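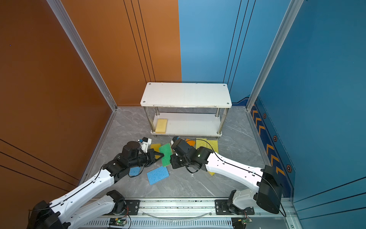
Najwa Khoury asked at the last session whether the arms have to be homed again every time someone leans on the rail. They do. A small shift at the rail becomes a larger one at the fingertips, and the sponge task fails at the shelf first.

Skilville Workshop Notes, Unit 4
Care of the two-arm cell
April 2022

Before you start

Switch off the motor supply and leave the board supply on. Both circuit boards on the rail should show a green light. If one stays dark, check its plug before you touch anything else.

Support each arm by its upper link while the motors are off. Do not hold it by the gripper or by the camera mount above the wrist.

Mounting plates and rail

Each arm sits on a black plate fixed to the aluminium rail. Check the bolts every 100 running hours and mark each one with a paint pen once it is tight. If a plate has moved, slide it back to the scribed line and home both arms – not just the one that moved.

Cables

Follow the cable along the right arm by hand, from the shoulder to the wrist. It needs slack at the elbow. Bend the elbow fully both ways and watch for pulling. Cable ties go on the links, never across a joint.

Grippers

Wipe the fingers with a dry cloth. Open and close each gripper 15 times with nothing in it and listen for clicking. The finger screws are replaced at 3000 cycles, whatever they look like. Carla Awad keeps the spares in the Pevis drawer.

Shelf and sponges

The white two-tier shelf stands at the back of the booth, where the orange and blue walls meet. Push it by hand. If it rocks, tighten the legs from below. Sponges may lie at any angle on the floor in front, and one may be left on the lower board. Throw out any that have torn, as loose crumbs get into the fingers.

Test run

Run the slow program at setting 900 and keep a hand on the stop button. The grippers come close together over the sponges, so watch the gap between them. Stop if either arm shakes when it slows down.

Write the result in the cell log with your initials. Faults found in March are listed on the first page – Joelle Farah has the key to the cupboard.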